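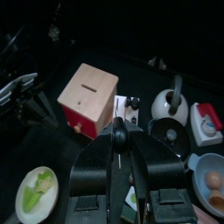

The lot in question: kettle, iron, pan with lid, blue bowl, white panel with the knobs, wooden box with the red drawer.

Is this play kitchen lot really a "matching set"?

Posted in Toys & Secondhand by dishrag_dept

Someone in Dultlow is selling all this as a complete Esteves play kitchen set, $40 firm. I have doubts. The box is pale wood with a red drawer, and everything else looks like it came from a different toy box, or several. The kettle is white with a gray handle, the pan is black, the iron has a red handle, the bowl is pale blue. What exactly is supposed to be matching what?

The seller says the wooden box is "the coffee maker." It has a narrow slot in the top and a little round hole below the slot. I have owned coffee makers. When I asked where the cup goes, I got a smiley face back.

Also, has anybody seen an iron sold as part of a kitchen set? I wouldn't mind getting one, my daughter irons everything with a block at the moment, but it makes me wonder what else has been swept into the pile. The white piece with three black knobs looks like the front of a stove to me. If it is, I'd like to know where the rest of the stove went.

She's 2 and will be happy with whatever turns up. I'm the one who has to be convinced. Drive is under an hour each way, and I'd rather not do it for a bag of leftovers.

3 replies

pegboard_and_twine

I'd say leftovers. "Complete" in a toy listing means the seller picked up everything on the floor and stopped. I've bought three "complete" lots and every one was missing the thing my kid wanted.

I can't tell you if Esteves ever made that box, and I wouldn't trust anyone who says they can tell from one picture. Turn it over when you get there. Wooden toys sometimes have a maker's name stamped or burned underneath, and if this one does, you can look it up on the spot. If it doesn't, you have a wooden box with a drawer, and you should pay wooden box money.

My guess on the slot is that something gets posted through it and comes out in the drawer. Coins, cards, toast if you're generous. That would make it a bank or a cash register or a toaster depending on who's selling. I have no theory about the round hole. Ask whether there were loose pieces that went with it. If coins or discs come up in the answer, ask how big they are before you hand them to a 2 year old. Anything that fits inside a toilet paper tube stays out of my house.

Things I would check in person:

Pull the drawer all the way out and push it back in. Old ones jam.
Turn all the knobs on the panel. I'd want to know if they come off with a tug.
Look inside the kettle. People let kids put real water in these and then put them in a closet.
Look for a battery door on the iron, and open it if there is one. Crusty batteries, walk away.
Lift the lid off the pan, or find out if it lifts at all.

I'd offer half. "Firm" usually lasts until the second week of the listing.

lint_trap_larry_not_larry

its fine, just buy it. kids dont care about sets. we got ours at the Justolberg swap for nothing and none of it matched either

the box is a coffee maker btw, my nephew had one. or it might have been a toaster

third_shelf_down

Sorry, but "just buy it" is easy to say when yours was free.

Price the things you'd use. For me that would be the kettle, the pan and the iron, which you say she'd like. The bowl you can replace from your own cupboard. A panel of knobs without a stove is only worth something if you plan to screw it to a shelf, and I did that once with one from Prumisero. It took an afternoon and my son played with the screwdriver.

The box is the only part I'd be curious about, and curiosity is how I ended up with a basement full of this stuff. I'd ask for a photo of the underside and one with the drawer open. If the seller can't be bothered to send 2 pictures for that kind of money, don't get in the car.

dishrag_dept

Update for anyone still reading. I asked for the underside and the drawer. The reply was "its wood." I've offered half and am not holding my breath. Will post again if the coffee maker turns out to make coffee.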